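Section 4. Folding and putting away thin garments

Read this before you load the Tillman drawer insert for the first time. The leaflet in the box says any garment can be folded in one pass on any surface. We tried it with light blouses and summer dresses, and we don't believe it.

What you need

A large flat surface, such as a table or a made bed. A quilted cover is fine and keeps thin cloth from sliding, though you will feel the stitching through it. The folding board sold with the insert is optional. Keisha Ferreira, who tested this section, stopped using hers after two shirts.

4.1 Lay the garment face down and close any buttons.

4.2 Smooth it from the collar to the hem with the flat of your hand. Expect some creases to stay. The leaflet promises a "wrinkle-free result" at this step, with no mention of an iron.

4.3 Fold one side in toward the middle, then the other. Tuck the sleeves, if there are any, inside the fold.

Note: Dots and other scattered prints are hard to line up. Don't try. A spot that wraps around a fold does no harm, and you will only stretch the cloth chasing it. 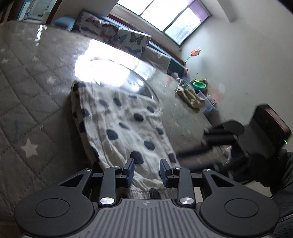 4.4 Check the long edges before going further. If the layers on one side are much thicker than on the other, open that side and fold it again. A lopsided strip will lean once it is standing in the drawer, whatever the box says about self-supporting dividers.

4.5 Fold the strip in half from the hem up, then in half again. Very light cloth may need one more fold to stand.

4.6 Place it in the insert with the last fold facing up.

Caution: Do not load more than 2000 grams into one insert. The earlier sheet gave 1432, a strangely exact number that we could not trace to any test.

Caution: Do not use the Coso clips on thin fabric. They are described as gentle. They left marks on both blouses we tried.

4.7 Close the drawer slowly. If it catches, take out the front row and refold it shorter.

Note: The insert needs a drawer at least 400 mm wide. The claim that it also suits narrow drawers seems to depend on leaving out a divider, and then the rows fall over.

For sweaters and other heavy knits, go to Section 5.

Text revised Jun 16, 2018, by Siv Sandberg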